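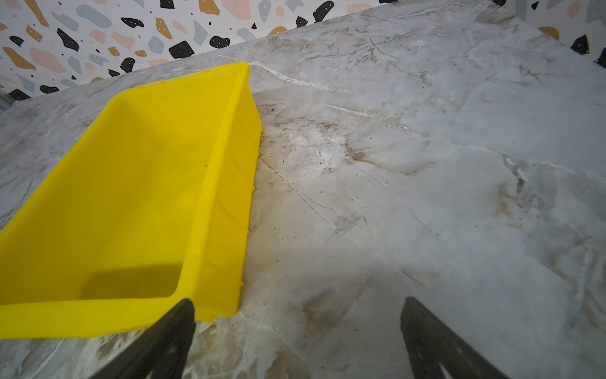
Joswood Amateur Boxing Club
Venue and Ringside Safety Checklist – Open Show

Date of inspection: 11/07/2026
Venue: Joswood Hall, main floor and changing area
Inspecting officer: Osvaldo Lo Presti
Previous inspection: March, same venue

Each item is marked Pass, Pass with comment, or Action. Items marked Action must be cleared by the inspecting officer before the first bout is called.

1. Ring platform and floor

1.1 Platform level and stable under load – Pass
1.2 Canvas tight, clean and free from tears – Pass with comment
Comment: Slight slack on the side facing the stage. Re-laced during the inspection. To be checked again at the interval.
1.3 Underlay covers the full platform with no gaps – Pass
1.4 Apron extends beyond the ropes on all sides – Pass
1.5 Steps secured at both working corners and the neutral corner – Action
Comment: The steps at the blue corner moved when stepped on from the side. One rubber foot is missing. The steps are not to be used until it has been replaced.

2. Ropes, posts and corner pads

2.1 Number of ropes: 4 – Pass
2.2 Rope tension even on all sides – Pass
2.3 Rope ties fitted and fastened – Pass with comment
Comment: Two ties are worn but still sound. Replacements should be ordered from Dudek with the next delivery of tape and gauze.
2.4 Corner pads cover the full height of the post inside the ring – Pass
2.5 Turnbuckles covered – Action
Comment: The cover at the red corner has split along the seam. The spare held in the Nomia store cupboard is the correct size and must be fitted.

3. Gloves, headguards and bandages

3.1 Competition gloves inspected, pairs: 27 – Pass with comment
Comment: One pair withdrawn. The padding had shifted away from the knuckle in the left glove. The pair has been marked and may not be used for sparring either.
3.2 Headguards free from cracks, with working straps – Pass
3.3 Gloves wiped down between bouts – Pass
Comment: Supply of wipes is sufficient for the full programme.
3.4 Bandages checked by an official before gloving – to be carried out on the day by the glove steward

4. Medical provision

4.1 Doctor's seat at ringside with a clear view – Pass
4.2 Stretcher and oxygen within reach of the ring – Pass
4.3 Medical room unlocked, lit and signed – Pass with comment
Comment: The sign can be hidden when the corridor door is open. Move it to the facing wall.
4.4 Ambulance route clear from the hall to the road – Action
Comment: The gate on the Fallow Lane side was padlocked. The key must be held by the show supervisor from the time the doors open. No vehicle may be parked across the gate, including those of visiting clubs.
4.5 Route and contact number for the nearest emergency hospital displayed at the officials' table – Pass

5. Hall and spectators

5.1 Permitted capacity: 962, displayed at the main entrance – Pass
5.2 Fire exits unlocked and unobstructed – Pass
5.3 Front row of seats set back from the apron – Pass with comment
Comment: The distance is correct on three sides. The row beside the timekeeper had crept forward and has been reset.
5.4 Cables taped down or covered – Pass
5.5 Ring lighting secure, with no glare towards the judges – Pass

Result of inspection

The venue is approved subject to items 1.5, 2.5 and 4.4. The club secretary is to confirm in writing when each has been completed – a verbal report will not be accepted. A copy of this checklist is to be kept at the officials' table throughout the show and filed with the bout records afterwards.

Signed: Osvaldo Lo Presti, inspecting officer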